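**Fraser Clothing Exchange: progress report to the Bovow Fund**
July 2022
Prepared by Raymonde Bergeron

The exchange has been open to families since April. We gave out 1,731 items in that time against a target of 1,000. Children's coats and school clothes went fastest. Men's work pants are still short and we turned people away for them in the last two weeks.

Spending to date is $1,901 of the $2,499 grant. Most went on rent for the Zusbridge unit and on laundry. The rest is held for winter storage.

Sorting is now done the day items come in. Brayden Cormier rewrote the intake sheet so that size and season are marked before anything goes on a rail. Stained or torn pieces go to Audrey-Anne Chisholm for mending or rags.
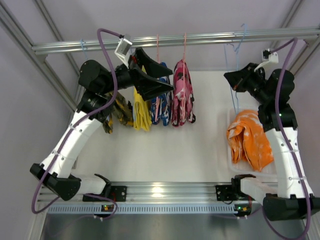 *Garments on the rail, with one in the bin.*

Two things are behind schedule. The evening opening has not started, as we have no second key holder. Sheldon MacLeod has asked the landlord for another set of keys. The school drop-off points are also late. Dullument Elementary has agreed to take a box, and we are waiting on the other two schools.

We would like to move $200 from signs to laundry. Please confirm with Yogesh Ahuja, who keeps the accounts, if this needs a form.

Next period: evening opening, winter coat drive, second rack for adult sizes.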